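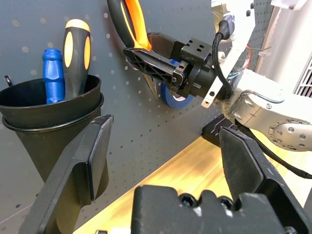 June 2020, Wivstead workshop, tool wall

Continued with the pegboard today. The black cup for screwdrivers is now at the left side, and I prefer it there, my hand finds it without looking. Blue handle and black-yellow one live in it, please do not add chisels.

Blue painter's tape hangs by the pegboard. Tyra wants the pliers near the tape, Gergely wants them in the drawer. I decided for the wall, we try it until the Tolto job is finished.

Still to do: order 11 more hooks from Lodhi, the short type. The long ones from May bend when Cledwyn hangs the clamps. Ask Hina for the label printer.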